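Folding on the bed

The laundry room at the Trircombe flats has two washing machines, one dryer and a table nobody is allowed to leave things on. So most people who live there carry their washing back upstairs damp, hang it over the bath or a clothes horse, and fold it on the bed the next day. It is the only flat surface in a small flat that is big enough, and it is the right height if you kneel.

For this feature we spent October looking at how people fold children's clothes at home. We asked readers to write in, and 118 did. Most of them fold on the bed. A smaller group use the sofa, a few have a proper table, and one reader in a houseboat uses the lid of a chest freezer.

The first thing they agree on is the order. Large items go first, while there is room. Towels and pillowcases are quick and make a stack that smaller things can lean against. Tops come next, then trousers, and socks at the very end, when you have run out of patience and do not mind tipping them into a drawer.

Children's long-sleeved tops are the item that came up most. They are too small to fold the way you would fold an adult jumper, and the sleeves are often nearly as long as the body. If you lay the sleeves straight down the sides, the finished parcel is lumpy at the edges and will not stand up in a drawer. Bringing each sleeve across the body on a slant works better. Smooth the body first, take the sleeve by the cuff, and lay it over the front so that it points at the opposite hem. Then do the other side, and fold the whole thing in half from the bottom.

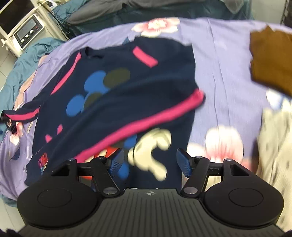 Printed fronts need a bit more thought. A thick print does not bend as easily as the cloth around it, and if it is folded in the same place every week it will start to crack along the line. Several readers move the fold up or down a little each time. Others fold with the print on the outside, so that a child can see which top it is without pulling out the whole drawer. Stitched decoration is less trouble, though loose threads on the back can catch on a zip if the two are packed together.

Dark colours are worth keeping apart from pale bedding until they have been washed a few times. One reader put a new navy top on a white sheet while it was still damp and had a grey-blue patch there for a year. A patterned sheet hides more – several people said they keep an old flowered one for this job and put it over the good duvet on washing day.

Then there is the question of where it all goes. Drawers suit the upright fold, where each top stands on its edge like a file. The Jernari range of narrow drawers is popular with our readers for this, and the shallowest one takes two rows of small tops. Shelves are better for flat stacks, but not more than six high, or the child will take the one at the bottom. Promum sells cloth dividers that can be cut down with scissors. A cereal box does the same job for nothing and lasts a few months.

Outgrown clothes are the other half of the work. The Gajewski clothes exchange, which takes children's things up to age ten, passed on 1150 items last year, and long-sleeved tops were the largest group. They ask for everything to be clean, dry and folded flat, with the size label at the top where it can be read. Small marks are fine. Missing buttons are fine too if you say so on a bit of paper pinned to the front.

A bag of sorted clothes takes them a few minutes to check. An unsorted one can take most of a morning, and in autumn they get a lot of those. If you have things to send, go through them on the bed while the rest of the washing is out, and put anything too small straight into the bag.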